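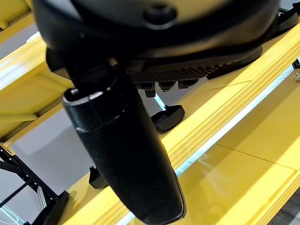 How to Be a Movie Extra Without Ruining the Movie

Search this site
Go

Being an extra is the only job in film where your best work is whatever the audience fails to notice. I have been failing to be noticed for years, most recently as "man with umbrella" in Stekamen, a thriller where it rains whenever someone is sad. If you'd like to join me, start with the steps below.

Step 1: Sign up

Register with your local casting service. Mine is Kudine, which covers Onley and the towns nearby. Registration should be free. If a website wants $700 for a "starter portfolio," close the tab and buy yourself a sandwich.

Fill in your real height, your real shoe size and your real hair. Under "skills," put only things you can do at five in the morning in front of strangers. I once wrote "roller skating." I have a scar.

Step 2: Take boring photos

You need a head shot and a full-length shot, plain wall, daylight, no sunglasses. Ask a friend with a phone. Skip the smoldering look — they're casting a bus line.

Step 3: Pack your bag

The call sheet will tell you what to wear and bring, usually at 11 the night before. Read it twice. Then add:

- Two spare outfits, no logos, no stripes, no bright white
- Comfortable shoes for the hours you aren't on camera
- A phone charger and a paperback
- Snacks that don't crunch
- A photo ID for the payroll form

Lay it all out before you go to bed.
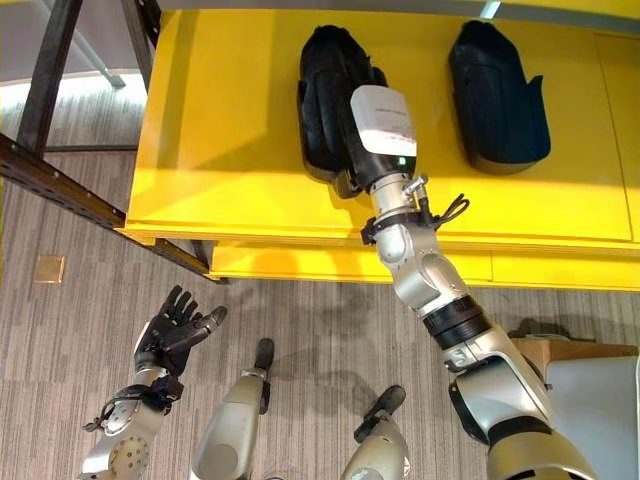
Black items near the back of a yellow table.

Label your things, too. On Stekamen there were 40 of us in a church hall, and apparently we had all bought the same raincoat.

Step 4: Wait

You will check in, hand over your form, and sit. Naa Ansah, who wrangled us that week, calls this "holding," as if we might get away. Stay where you've been put. If you need the bathroom, tell someone, or they will call your scene while you're in there.

Eat when they say eat. Crew usually goes first in the lunch line, and they have been carrying heavy things since dawn, so don't argue.

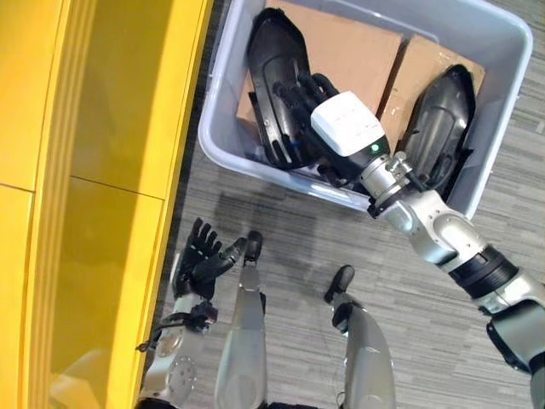
Step 5: Do very little

On "background," start moving. On "cut," go back to where you began and prepare to do it again. Remember which foot you started on and which hand held the coffee.

When you pretend to chat, mouth the words silently. Don't look at the lens. Don't look at the star either. And please don't invent a limp.

Step 6: Get paid and keep quiet

Have your time signed before you leave, and keep your copy. Most productions ban photos from the set, so your selfie with the fake police car will have to wait for the release. My own film came out in August. I'm on screen for two seconds, behind a van.

We use cookies to remember your preferences. Accept | Manage settings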